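Workshop notebook, April 2025
Bindery bench, back room

Glue again. I had meant this entry to be about the Badgate ledgers and their sewing, and it has turned into four pages about paste, as everything in this notebook does sooner or later.

Where we are. The Badgate job is a run of parish account books, half leather, spines mostly gone, and the owners would like them back in May in a state where a person can turn a page without apologising to it. Olaia has done the surface cleaning on the first volume and got as far as the sewing, which is sound apart from the last section. That one is held in by habit and a strip of brown tape somebody applied with confidence.

The tape. Tried a warm spatula on a corner and the carrier lifted nicely. The adhesive stayed behind and spread itself out to be admired. Crepe eraser took most of it. There is a stain left that will outlive all of us and I propose to leave it alone. Vanderleia wants to try a poultice. I said try it on the blank leaf at the back, and she gave me the look of someone who has already tried it on the blank leaf at the back. Result: slightly paler stain, slightly cockled leaf. We are leaving it alone.

Now the paste. Wheat starch, cooked the usual way, one part to five of water, soaked first, stirred until the arm complains. Sieved three times. Batch one was lovely for two days and then smelt of a cricket bag. Batch two went watery overnight in the fridge, and I blame the fridge, which has two settings, off and Norway. Batch three I cooked for longer, and it has kept its body so far. Note to whoever reads this next: cook it past the point where it goes glassy, then keep going for as long again. I wrote the same advice in the last notebook and then didn't follow it, so I hold out no great hopes for you.

Tissue tests. Three papers on offcuts from the scrap ledger, all pasted out with batch three, thinned to single cream.

The Makuvach tissue is the thinnest and the prettiest. It also goes to porridge the moment the brush hesitates. Good for a tear across writing if you have steady hands and haven't had coffee. Olaia can do it. I can do it on some mornings.

The Chien is heavier, with long fibres that feather out beautifully when you water-cut it. Pulls a bit as it dries. Under weight between blotters it came up flat, left to itself it curled like a stale sandwich. For the hinges I would use this and nothing else.

The Tandby is the cheap one. I had intended to be rude about it, and the annoying thing is that it behaved perfectly. Took the paste evenly, dried flat, tore cleanly in the fibre when I pulled the joint apart. Colour too white for the text pages, but nobody is going to look at the inside of a spine lining. Will tone a few sheets with tea-coloured acrylic and see if it forgives me.

Page count. The first volume runs to 262 leaves by the pencil foliation, which skips from one number to another near the middle with no leaf missing that any of us can find. The accounts carry straight on across the gap: candles, candles, repair of gate, candles. I think whoever foliated it got called away to lunch. Have noted it in the condition report and resisted the temptation to correct it.

Best entry so far, while I'm on the subject: a payment for mending the bell rope, followed by a payment for mending the bell rope better.

Sewing. Vanderleia wants to take the last section out and resew it through the existing holes on to the old supports. I wanted to take the last four out and do it properly. We argued it through over the guillotine, a bad place for waving hands about. She's right, in that the old thread is holding and every section we take out is a fold we have to guard. So one section, 18/3 linen, waxed lightly, tied in at both ends to the kettle stitch of its neighbour. I'll concede it here in writing because I didn't do it very graciously at the time.

Leather. The boards want rebacking and the calf that arrived is the wrong brown. The swatch was a warm brown like a good teapot. The skin is the brown of a school desk. Either we dye it or we send it back, and sending it back means the telephone. Olaia will mix a dye on a scrap and put it by the window for a week before we decide anything. Paring is another matter: my knife is a disgrace. Stropped it for half an hour and managed to take a neat slice off the strop.

The press. Left-hand screw is stiff again. A little wax on the thread, wound up and down a few times, and it squeaks in a lower key now. It'll do for the first volume. I wouldn't ask it to do two at a time.

Odds and ends
- more blotter, the thick sort, before the next lot of washing
- label the paste with the day it was made, and this means me
- the bone folder with the nick in it is to be retired, it leaves a line
- lens tissue is nearly out
- ask the Badgate people whether they want the loose receipts kept where they were found or in a folder at the back

That last one matters more than it sounds. There are receipts tucked in all over the first volume, and some have left their shadow on the page, so we know exactly which opening each belongs to. I've been slipping a numbered flag in at every place before lifting anything. Olaia's view is that they should go back where they were, in little polyester sleeves. Mine is that a book stuffed like a pillow will break its new spine by Christmas. Vanderleia's view is that we should ask the people who own it.
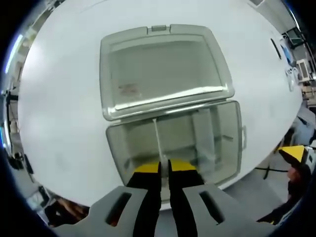
Wrote to them before going home. Next job is to water-cut the Chien for the hinges, make a fourth batch of paste in case the third one turns, and get the last section sewn in before anyone changes their mind about it, me included.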